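Friday, October 25, 2019

1/ Back from four days walking the Drallari range and my knees would like a word with whoever drew the map. Going to put the whole thing in a thread while I still remember which hill was which.

2/ We started at Modgate, which is a car park, a tap and a very smug goat. The path goes straight up through the bracken and doesn't bother with bends. 600 metres of climb before lunch - I'd packed two books. Two!
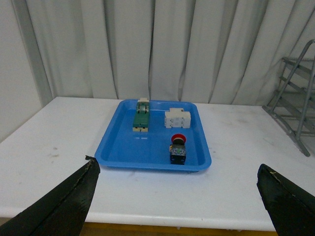

Song: you should have gone up from the Olden side, it's longer but there's a proper track and you get the lake the whole way

3/ Fair point and I wish I'd known. We came down the Olden side on the last day and it was lovely, all soft grass and little streams you can step over. Next time I'm doing it backwards.

4/ Anyway. Day two is the ridge. It's limestone up there, full of cracks and holes, so you spend the morning looking at your feet and then you stop for a drink and remember there's a view.
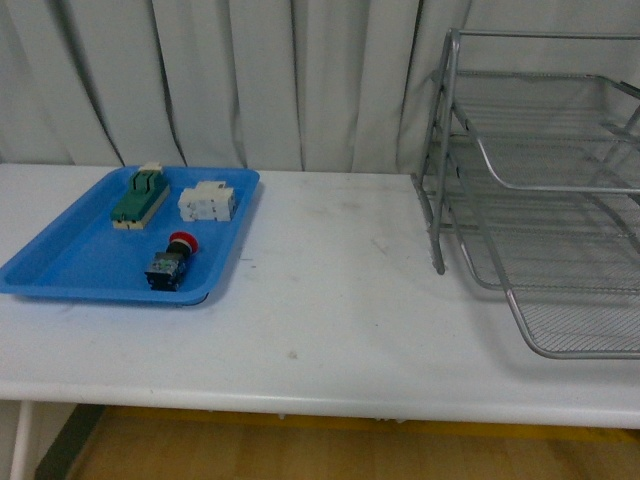

5/ The wind on that ridge though. I had my hood up, my hat on under it, and I still couldn't hear a thing anyone said until we dropped down to the hut. Cheese sandwich eaten behind a rock, best meal of the year.

6/ Day three was the big one. The top is 3328 metres on the sign and the last bit is loose stones, so it's two steps up and one back. There was old snow in the gully, grey and hard as a plate. We kept left of it.
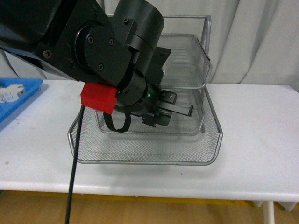

7/ and then we sat on the top for ages because the cloud was below us, filling the valley right up to the trees. Only the next few peaks sticking out. I took my gloves off to eat a biscuit and regretted it.

8/ Going down took longer than going up, as ever. You lose about 700 metres to the upper hut and every one of them is in the front of your thighs.
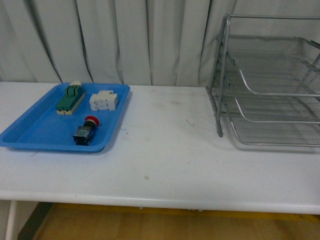 WHAT I'D TELL YOU IF YOU'RE GOING

9/ Fill your bottles at Modgate, the spring by the first hut was dry. Take poles. Don't go in April unless you like deep slush, the hut book was full of people moaning about it.

10/ And the bus back from Olden leaves from behind the church, not the square. We ran for it - with those knees.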